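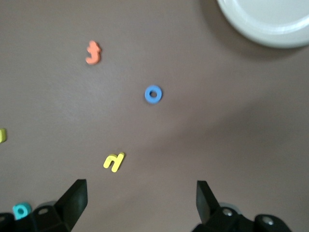
Household tidying by robot is the use of a general-purpose machine, usually an arm with a two-finger gripper, to pick up loose items in a home and put them where they belong. It has been announced as close at hand many times. As of the latest published trials, no machine does it unattended in an ordinary house for any length of time.

Testing

Most tests take place on a bare tabletop with small, light items such as foam letters, blocks and dishes. Critics say this leaves out most of the chore. Yuk-lan Yang has argued that a flat table in good light "is the one part of the house that was never a problem." Carpet, drawers, wet cloth and items piled on each other are seldom tried.
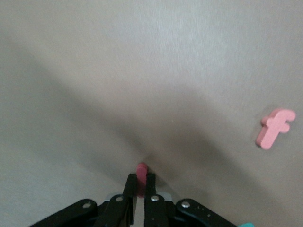 A gripper holding a small piece upright, with a pink letter "f" on the table.

Reported results

The Numia trial, led by Efren Javier, gave an arm 20 pieces to clear from a table. Its best run took 13 minutes. The report did not say how many runs were thrown out, and a person reset the table each time. Gredeck later claimed 600 pickups in a row, but counted a piece as picked up once it left the surface, even if it was then dropped.

Shop-floor use

Machines do better at fixed stations, where parts arrive in the same position. Feng-yi Su considers this a separate problem and warns against using factory figures to predict work in the home.

See also: Pick and place; Robot gripper; Home automation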